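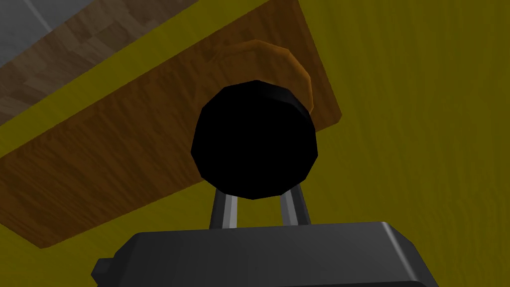
Hukel 49 Wall-Mounted Folding Workbench

Item 534
Made by Ukstead
In stock, ships in 7 working days

A bench for people who have been told they may have one wall of the garage. The Hukel 49 hangs on that wall, folds down when you want to saw something, and folds back up when somebody wants to park. It is 49 inches wide, which suits most jobs a household produces and is two inches narrower than the door you will eventually try to plane on it. Get the clamps.

Overview

We have sold folding benches for a long time and most of them wobble. The cheap ones wobble on the day you put them up and the good ones wait until you have thrown away the box. The Hukel is hung from a single steel rail running the full width of the top, and the legs swing down and lock with a pin on each side. You can lean on it. You can plane on it, within reason. Jairo Nina, our workshop manager, sat on his to eat lunch for most of February and we have stopped asking him to get down.

The top is solid beech, oiled at the factory. Oil it again before you use it, then once or twice a year, or whenever it starts to look like driftwood. It will get scratched. Customers sometimes send us pictures of the first scratch, and we do sympathize, but it is a workbench.

What's in the box

Beech top, finished on all sides
Steel wall rail, pre-drilled
Two folding legs with leveling feet
Locking pins (2, plus a spare, which you will need)
Lag screws for wood studs
Hex key
Instructions in four languages, the English one written by Piret Navickas and quite good

Not in the box: masonry anchors, vise, bench dogs, a level, a second person. You want the second person. The top is heavy, and holding it against the wall with your head while you feel around for a screw is a technique our returns department hears about regularly.

Specifications

Width: 49 in
Depth, open: 22 in
Depth, folded: 7 in
Working height: adjustable from 33 to 36 in
Top: solid beech, 1 1/2 in thick
Frame: powder-coated steel, dark green or gray
Net weight: 61 lb
Rated load, evenly spread: 300 lb
Dog holes: 3/4 in, two rows

Choosing a height

The old rule says the top should meet your wrist when you stand with your arms hanging. It's a decent rule for hand planing. If you mostly do assembly, glue-ups, or the repair of small appliances that should have been thrown out, go an inch or two higher and your back will thank you. The leveling feet take up the rest, and garage floors slope toward the door more than you think. Check before you drill the rail.

Mounting

The rail has to go into studs. Drywall anchors will hold it just long enough for you to tell someone you've finished. If your studs are on 16 inch centers the pre-drilled holes will line up with three of them. If they aren't, you may drill extra holes in the rail, and the warranty survives this as long as you stay an inch from either end.

For brick or block, use sleeve anchors rated for the load and let the hammer drill do the work. Old lime mortar is no good for this. Go into the brick.

Allow an afternoon. The instructions say 40 minutes, and Piret would like it known that she timed it herself, with help, on a straight wall.

Will a vise fit?

Yes. The front left corner is drilled for the Liepiņa quick-release vise, sold separately, and the bolts come with the vise. Other makes fit if the jaws are 7 inches or under and you don't mind drilling. A vise stays on when the bench is folded, but the folded depth goes up by however much your vise sticks out. Remember this when you open the car door.

Accessories

Liepiņa quick-release vise, 7 in jaws
Bench dogs, set of four, brass or plastic (the plastic ones are kinder to plane irons and look terrible)
Holdfast, forged, sold singly
Under-bench shelf, clips to the legs, must be emptied before folding, and we do mean emptied
Hukesov bench oil, one pint
Replacement locking pins, bag of 6

What owners say

Lurdes Cordeiro, five stars
Bought for a one-car garage that has never contained a car. I was worried about racking when planing and there is a little if you go straight along the length with a jack plane, but none I'd complain about across it. The finish on the top was a bit rough underneath. I don't spend much time underneath.

Seo-ah Lim, four stars
Sturdy, handsome, went up in an evening. One star off for the pins. I lost one the first week and the spare the week after. Now they are on strings, like mittens.

Birutė Jõgi, three stars
The bench is fine. The carrier left it upright against a hedge. Replaced one leveling foot that was bent, and Ukstead sent the new one without any argument. Would be four stars with a drawer.

Our reply: There is no drawer. We tried a drawer. When you fold the bench the contents end up in a heap at one end, and the chisels arrive first. The shelf is what we came up with instead.

Care and known quirks

Beech moves. In a damp garage the top may cup a little over the winter and settle back in spring. The slotted brackets allow for this, so please don't tighten the top screws until they squeak. Snug is enough.

The hinges want a drop of light oil once a year. If one starts clicking, it's usually sawdust in the knuckle, and a vacuum cleaner will fix it faster than oil will.

Green frames from before 27/09/2022 have a slightly bluer powder coat than current ones. If you are adding a second bench next to an older one and this is the kind of thing that will keep you awake, order gray.

Glue comes off the oiled surface with a scraper once it has set. Wiping at it while it's wet just gives you a larger area of glue.

Shipping and returns

The bench ships in two cartons that do not always travel together. The legs tend to turn up first. Please wait for both before starting, and check the corners of the long carton before you sign. If a corner is crushed, write that on the slip.

Returns are accepted for 40 days on unmounted benches in the original packaging. We pay return freight if the fault is ours. If the fault is that it doesn't fit behind the water heater, you do. Measure to the front of the thing that sticks out the most, and add the thickness of whatever you've got hanging on it.

Warranty

Frame and hinges, ten years. Top, two years against splits and delamination of the glue joints. Not covered: cupping within 1/8 in across the width, saw cuts, drill holes you didn't intend, coffee, and anything that has happened to it outdoors.

Spare parts

All parts are available separately from the parts desk. Quote item 534 and the frame color. The serial number is stamped on the back of the wall rail, where you can no longer read it, so write it on the instructions before you hang the thing.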